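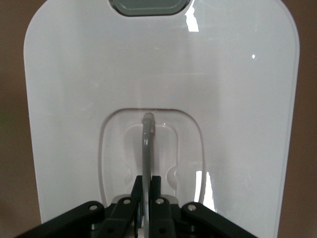
로봇 조작 실습 4주차 배포 자료
손목 카메라로 보는 파지와 정렬

지난 시간에 나눠 준 자료를 아직 펼치지 않은 조는 이번 자료부터 읽어도 큰 지장은 없습니다. 다만 좌표계 부분은 결국 돌아가서 읽게 될 것이고, 그때는 대개 과제 제출 전날 밤입니다.

4.1 이번 주에 할 일

이번 주의 대상은 관입니다. 블록은 각이 져 있고 무게도 일정하고 성격도 온순했지만 관은 휩니다. 잡은 위치에서 조금만 떨어져도 끝이 엉뚱한 데를 향하고, 그리퍼 자세가 멀쩡해도 관의 자세까지 멀쩡하다는 보장은 없습니다. 작년 수강생 한 분은 보고서에 "로봇은 정확했으나 관이 협조하지 않았다"라고 썼습니다. 문장은 좋았고 점수는 평범했습니다.

실습은 두 단계로 나뉩니다. 1단계에서는 손목 카메라 영상만 보고 두 손가락 사이에 관이 오도록 그리퍼를 정렬합니다. 2단계에서는 잡은 상태로 관의 축을 따라 천천히 이동하면서 영상 속 기울기가 어떻게 변하는지 기록합니다. 2단계에서 관을 잡아당기는 조가 해마다 나옵니다. 축을 따라 이동하는 것과 줄다리기는 다른 종목입니다.

4.2 손목 카메라의 시야

고정 카메라는 작업대 전체를 보여 주지만 막상 손가락 끝은 팔에 가려 안 보일 때가 많습니다. 손목 카메라는 그 반대입니다. 손가락과 물체의 상대 위치는 잘 보이는데 주변 상황은 거의 모릅니다. 커다란 흰 패널 앞에 가까이 가면 세상이 온통 흰 패널이 됩니다. 위 영상에서도 양옆으로 갈색 배경이 좁게 남아 있을 뿐입니다. 이런 시야만 믿고 팔을 옆으로 크게 움직이지 마십시오. 팔꿈치 쪽에 무엇이 있는지 카메라는 관심이 없습니다.

화면 아래쪽에는 그리퍼의 검은 링크가 늘 들어옵니다. 거슬린다고 잘라 내는 조가 있는데, 링크는 이 실습에서 가장 믿을 만한 기준물입니다. 카메라와 그리퍼 몸체의 관계가 고정되어 있으므로 링크 끝의 은색 볼트는 같은 벌림 폭에서 늘 같은 픽셀에 와야 합니다. 볼트가 이사를 갔다면 카메라 브래킷이 풀린 것입니다. 코드를 고치기 전에 육각 렌치부터 찾으십시오.

4.3 반사광 문제

광택 있는 흰 플라스틱은 영상 처리 과목을 이미 들은 사람에게도 공평하게 어렵습니다. 매끈한 면에 세로로 길게 맺힌 반사광은 경계 검출기에게 훌륭한 모서리로 보입니다. 밝고 길고 뚜렷하니 기계 입장에서는 탓할 수도 없습니다. 오목하게 파인 부분의 안쪽 벽에서도 같은 일이 생깁니다.

구별하는 방법은 간단한 편입니다. 그리퍼를 좌우로 조금 움직이고 앞뒤 영상을 비교합니다. 긁힌 자국이나 테두리처럼 표면에 붙은 특징은 패널과 함께 움직이고, 반사광은 표면 위를 미끄러집니다. 영상 한 장으로 판단하려고 임곗값을 세 시간 동안 만지는 방법도 있습니다. 매년 인기가 높습니다.

노출은 수동으로 고정합니다. 자동 노출을 켜 두면 흰 면이 많을 때 전체가 어두워져 검은 손가락의 윤곽이 사라집니다. 회색 관은 흰 바탕에서는 잘 보이지만 검은 손가락 사이로 들어가는 순간 경계가 애매해집니다. 관의 하이라이트 선을 보조 특징으로 쓰면 도움이 됩니다. 반사광이 늘 적은 아니라는 뜻입니다.

4.4 정렬 절차

시작 자세에서 그리퍼를 완전히 엽니다. 관의 중심선을 영상에서 추출하고, 두 손가락 안쪽 면의 중간선과 비교합니다. 두 선의 수평 오차가 15픽셀 안으로 들어오면 접근을 멈추고 각도를 맞춥니다. 각도 오차는 2도까지 인정합니다. 순서를 바꾸면 각도를 맞추는 동안 위치가 달아나고, 위치를 맞추는 동안 각도가 달아나는 흥미로운 춤을 보게 됩니다.

두 손가락의 높이가 영상에서 다르게 보이더라도 당황하지 마십시오. 중간선은 손가락의 윗부분 모양으로 정하지 말고 마주 보는 안쪽 면으로 정합니다. 이 부분은 라도미르 드보르자크(Radomír Dvořáček) 조교가 작년에 채점하면서 가장 여러 번 같은 메모를 남긴 곳입니다. 올해는 도장을 팠다고 합니다.

닫을 때는 힘 제한을 가장 낮은 단계에 둡니다. 관이 눌려 납작해지면 잡힌 것처럼 보이지만 2단계에서 중심선이 틀어집니다. 파지 성공 여부는 영상과 손가락 간격 값을 함께 보고 판정합니다.

4.5 기록 형식

로그는 조별 저장소의 Skakside 폴더에 올립니다. 폴더 이름의 유래는 강의 조교 이바르 하프소르손(Ívar Hafþórsson)에게 물어보면 되지만 설명이 깁니다. 한 번의 시도마다 시작 영상, 정지 영상, 손가락 간격, 관절 각도를 남깁니다. 실패한 시도도 지우지 않습니다. 성공만 남은 로그는 아름답지만 채점할 것이 없습니다.

참고로 작년 한 조는 시도 한 번에 영상 1,992장을 저장했습니다. 저장 조건문의 부등호가 반대였습니다. 서버는 살아남았고 그 조도 통과했습니다만, 올해는 업로드 용량에 제한이 있습니다.

4.6 보고서에 쓸 내용

정렬 오차의 변화를 그래프로 그리고, 오차가 갑자기 튄 지점이 있으면 해당 영상을 붙여 원인을 적으십시오. 반사광 때문이라고 쓰려면 그 앞뒤 영상도 있어야 합니다. "조명이 좋지 않았음"은 원인으로 인정하지 않습니다. 조명은 모든 조에 똑같이 좋지 않습니다.

관의 휨을 직선으로 근사한 조는 그 근사가 깨지는 구간을 표시합니다. 곡선으로 맞춘 조는 차수를 고른 이유를 한 문장으로 씁니다. 차수를 올렸더니 그림이 예뻐졌다는 문장은 이미 여러 번 읽었습니다.

제출 마감은 다음 실습 시작 전까지이고, 팔의 비상 정지 버튼 위에는 노트북이나 커피를 올려 두지 않습니다.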